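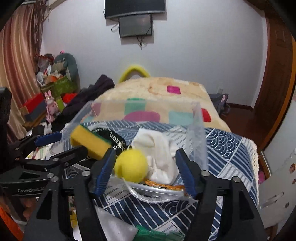
Moving a tidying job over to hand-held grippers

At Clandesis we pack and sort household goods in people's homes. Part of each shift is now done with grippers, one in each hand, so that the robot arms at our Cletarham depot can be taught the same moves. These are the steps for crews starting in May.

1. Put a clear storage box on the bed, with the lid off. Leave the rest of the room as you find it.

2. Pick mixed items: something soft, something round, something that tangles. A sponge, a yellow ball, a folded cloth and a cap with a chain on it make a fair box.

3. Bring the pads up on both sides of the item before you close. Soft things need less squeeze than you expect.

4. Work for 34 minutes, then swap with your partner. Hands tire sooner with grippers than without, and the rota has been changed to allow for it.

5. Write down any item you gave up on. The sheet goes to the depot with the Vevuretti forms.

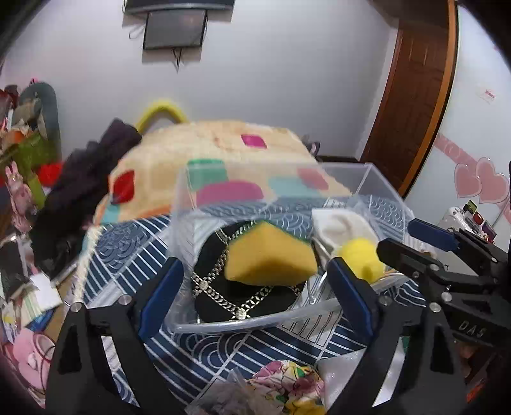

Nyokabi Kariuki asked whether crews would lose hours once the arms can fill a box without help. The depot arms will take over repeat packing, three lines to start with. House visits stay with crews, and four sorting posts become checking posts at the same grade. Training for those is paid, and you can put your name down with the shift lead at Cletarham.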